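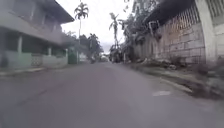 Kisberg sells its road camera kit as something you bolt to a delivery robot and forget. I've had one for a good part of the winter and I haven't been able to forget it for a single day.

For anyone who missed the launch in June, the kit is a forward camera, a small controller box and a mounting plate, for 800 dollars. The camera watches the road and the controller tells your machine where it can drive. Jordan Dobson and I have been comparing it with the older Goodall unit, which costs a fair bit less and looks like something out of a school lab.

First, the mount. Kisberg calls it vibration proof. Ours passed every bump straight through to the lens, and at anything above walking speed the road close to the camera goes soft. You get a smeary grey surface where the useful detail ought to be. Painted marks survive well enough if they're pale and the asphalt is dark. Cracks and shallow dips don't. The brochure shows razor sharp bitumen, and I'd like to know how fast they were going when they took it.

Distance is the other sore point. The box claims it can pick out a motorcycle at 177 metres. Maybe it can on a wide highway with the sun behind it. On a narrow street under a flat white sky, anything far off is a dark speck, and I wouldn't bet a robot on whether the speck has two wheels. The Goodall is no better here, but Goodall doesn't print a number on the box.

Now for what it does well. Exposure is good. Streets with a bright sky at the end and deep shade under the buildings used to fool the Goodall badly, and it would either white out the sky or lose the footpath. The Kisberg holds colour in the trees and still gives you the kerb line. Kerb following was the best part of the whole trial. It coped with grass verges, bare dirt and rubble at the foot of a wall, where I expected it to wander.

The controller is a mixed bag. It starts in 22 seconds, which is quick, and then asks you to confirm your region every time. The settings are spread over two menus with nearly the same name. Shirley Dunmore, who does our wiring, got so sick of the plug on the back that she cut it off and fitted a Trurnent connector. That'll have voided the warranty, for what the warranty is worth. I sent Kisberg two emails about the mount and got the same reply to both, telling me to tighten the screws. I'd tightened the screws.

Plundulitz makes a rubber-damped plate that fits the same holes. I've ordered one and I'll add a note if it helps. You shouldn't need to buy a second mount for a kit at this price.

Would I buy it again? For a slow machine that sticks close to the kerb, probably, if it went on sale. For anything faster, keep the Goodall and put the difference towards a better lens.

Posted September 17, 2018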